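Statement Concerning the Closing Number

To the members of the Pallholm Concert Society, 10/11/2023.

The board has been asked to set down, for the record, what took place on the final night of the October season. I was house manager that evening and have held the post under 2 directors. What follows is my account. Mrs. Bunting has read it and made three corrections, all of which I have accepted.

The program listed Naa Gbeho and her band for the second half. Ms. Gbeho had sung at the Pallholm once before, as a student, in the chorus of a Christmas concert. She was by this time well known, and all 445 seats were sold. The contract set out a list of songs, an interval, and a firm end time agreed with the residents of Clallberg Street. The contract did not mention guests.

At the interval I was called to the side door by Pacita Fajardo of the box office. An older man was standing in the passage with a trumpet case. He had no ticket and did not ask for one. He gave his name as Malachy Costello and said he would wait.

I knew the name. Members who joined before the roof repairs will also know it. Mr. Costello led the house band for many years, in the period when the hall was still called the Oprea, and he left after a disagreement with the board of that day. The minutes describe the matter as "concluded by letter." I have since read the letter. It is one line long and I do not believe the board would wish it repeated.

Under the rules, no person may stand in the passage during a performance. I informed Mr. Costello of this. He agreed that it was a good rule and said he had asked for it himself, after a stagehand fell over a drum. He then sat down on his case, and I did not pursue the point.

The second half began on time. Ms. Gbeho sang the listed songs in the listed order. Her bass player, Sena Kpodo, broke a string during the fourth and replaced it while she spoke to the audience about her grandmother. It was a good audience. There was some dancing in the side aisle, which is not permitted, and which the ushers dealt with by standing at the other end of it.

Before the last song Ms. Gbeho came to the wings for water. She saw Mr. Costello on his case. I was near enough to hear what was said, and I give it in full because several versions have been going around.

She said, "They told me you wouldn't come."

He said, "They told me the same."

She asked whether he remembered the tune in B flat. He said that he remembered it in A flat, as she had never once reached the top note in the other key. She said that she could reach it now. He opened the case.

At this point I had a duty to inform the artist that no unlisted performer may appear without the written consent of the board. The form is kept in the drawer of my desk - it is green, and takes three signatures. I was aware of the form. I went as far as the stairs.

Ms. Gbeho did not announce him. She walked out, counted the band in, and he followed a few steps behind her and stood beside the piano, where he used to stand. For the first verse I do not think many people knew who he was. Then he played the answering line, the one that older members will remember from the close of every dance, and a woman in the balcony called out his name. After that it was difficult to hear the second verse at all.

She reached the note. He lowered the trumpet to listen to it, and so missed his own entry, and Mr. Kpodo covered for him on the bass.

The song ran past the agreed end time. One complaint was received from Clallberg Street. The writer wished to know why she had not been told that Mr. Costello was playing, as she would have opened her window.

I accept that the green form was not completed. Mrs. Bunting has since found it and asked that it be filled in after the fact. Ms. Gbeho has signed. Mrs. Bunting has signed for the board. The third line is for the guest performer, and the form was mailed to Mr. Costello with a stamped envelope. It came back last week. He had crossed out the word "guest."

The board may wish to decide whether the form is valid in this condition. Until it does so, I have placed it in the file with his earlier letter.

Respectfully submitted,
The House Manager 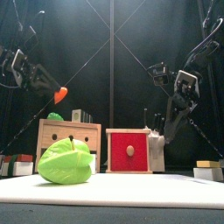

Crossed cables and a thin metal pole behind a white tabletop.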